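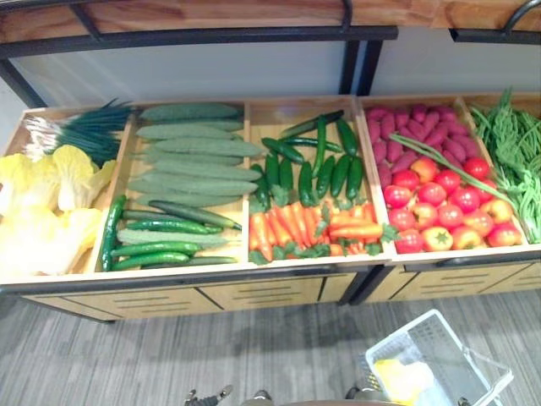 Produce cart at Kolldale, carrots and peppers in the middle bin, basket at lower right.

Teleoperation working group, Kitiveo - minutes, September

Present: Shaohua Yan (chair), Shufen Hao, Lorcan Costello, Birsen Güler (minutes)
Apologies: Shiyu Qin

1. Last minutes
Agreed. Lorcan's name is now spelt right throughout.

2. Picking vegetables into the basket
Shufen reported 370 demonstrations saved for the cart task, 70 of them new since we last met. A great result, and the group said so loudly! All were done by remote control, with the operator watching the head view. She has trained 14 operators and finds that people get smooth very quickly once they stop staring at the grippers and look at the vegetable they want.

Carrots and sweet potatoes are going well. The long beans are the fun part. They hang over the dividers, so pulling on one tends to bring its neighbours along. Lorcan would like operators to lift straight up and pause before moving to the basket. Shufen prefers a small shake. We will record both ways and compare.

Tomatoes: Birsen asked whether we should keep the takes where an operator misses and tries again. Shaohua was very keen to keep them - the robot needs to see how a person recovers - as long as they are tagged. Agreed.

3. Guiding by hand
Lorcan tried moving the arms by hand for the cucumbers, with the motors slack. He loved it. The wrist angles came out far more natural than with the controllers, above all for the one standing up against the divider. The drawback is that his own hands get into the head view. He will try standing further back and holding the arm above the elbow.

4. Bai controllers
The left trigger sticks on one pair. Zadel are sending a spare. Please use the other pair until it comes.

5. Basket position
It stays on the carpet in front of the cart, to the right, but Shufen will shift it a little between takes.

Actions
Shufen - record beans both ways, 16 takes of each
Lorcan - second go at hand guiding, cucumbers only
Birsen - add a "retry" tag to the log sheet
Shaohua - pass the operator notes to Shiyu

Next meeting in the same room, 10 am start.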